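# Cords, slats and other small fights at the workbench

I distrust most advice about tidy cords. Half of it comes from people selling boxes to hide them in. I bought one of those boxes, a Flirnenitz, and it did hide the cords. It also hid the switch, a dead phone charger and a fair amount of sawdust, so now it holds paintbrushes.

**Sticky hooks.** The package says to press for 30 seconds. Mine fell off anyway until I wiped the wall with rubbing alcohol and left the hook alone overnight before hanging anything on it. On flat paint they take the paint along when they go. Godfrey Obura swears you can warm them with a hair dryer and peel slowly. I tried it on 2 hooks and lost a patch of paint with one of them.

**Twist ties or hook-and-loop straps?** Straps. Wire ties bite into soft cord jackets, and you end up cutting them. Skip the printed label tabs too -- masking tape and a pen do the job, and you can read them a year later.

**Vinegar for everything.** No. It's fine on a kettle. On bamboo it leaves a smell and, as far as I can tell, does nothing a damp rag wouldn't. Wipe along the strip, dry it right away, and keep oil off anything you plan to glue.

**Storing thin slats.** Every tip page says to lay them flat. That's good advice if you have a shelf long enough, and I don't. Stood upright and pressed together against something straight, mine have stayed usable since July. Lean them loose in a corner and they'll bow. Octavio Medina ties his with cotton string at both ends, which seems fussy, but his don't rattle. 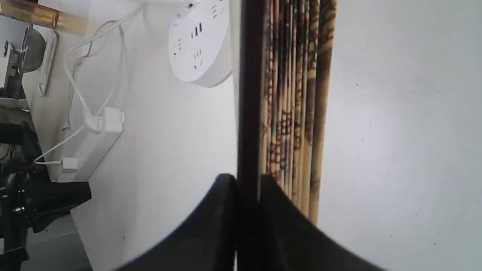
Keep the bundle tight and don't mix widths. One wide strip in the middle lets the narrow ones slip around it, and then you're sorting them all over again. If the ends are fraying, a turn of tape before you cut helps a little. A fine-tooth saw helps more.

**Outlets near the work.** A wall-mounted one beats a power strip on the floor, where it collects shavings and gets kicked. Leave room to pull a plug straight out by its body. And don't plug a heater into a multi-outlet unit, whatever the fellow at Berrada told you -- a heater goes in the wall by itself.

**Dust on white walls.** Dry cloth first, then damp. Starting with the damp one makes gray streaks. Melamine sponges do work, I'll admit, but they leave a shiny spot on matte paint, and you'll see it every time the lamp's on.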